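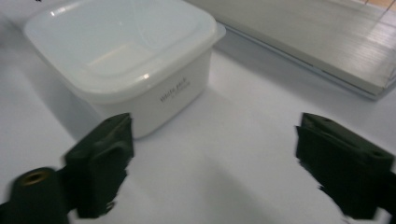

What's in this dataset?

Two plain CSV files of kitchen notes: one on how long I kept leftovers, one on what I cooked with them. I called the whole thing Cledgate, after the street I lived on when I started it.

I typed every row myself, usually at the counter with dinner going cold, so expect typos! The fridge file has 1709 rows and the recipe file has 1000. Dishes are in lowercase, with my own silly names left in (if you see "red stuff", it's lentil soup). Dates are cut down to the month, so June is just June.

Columns in the fridge file: dish, month, days_kept, shelf, finished. The last one is y, n or m, where m means I gave up and froze it. The shelf column is blank for most of the early rows. I didn't think of it until the second winter, and I wasn't going to guess.

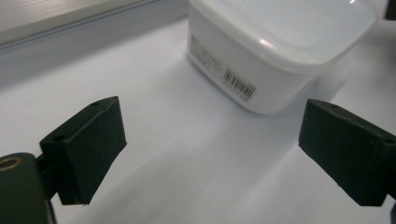 Square container with lid, barcode label on the front.

Getting started: open fridge.csv in any spreadsheet program and sort by days_kept. If you'd like to try things out first, sample.csv has 100 rows and loads in a blink. My plotting scripts live in the Pekard folder, and they're messy but they run.

Known problems: soups and stews got mixed up before version 2, and I've only fixed the ones I could remember. Rice is all over the place. Please don't use any of this as food safety advice, it's one person's fridge and one person's stubbornness.

License: do what you like with it, a link back would be lovely. Fixes are welcome, just keep one change per pull request so I can follow along.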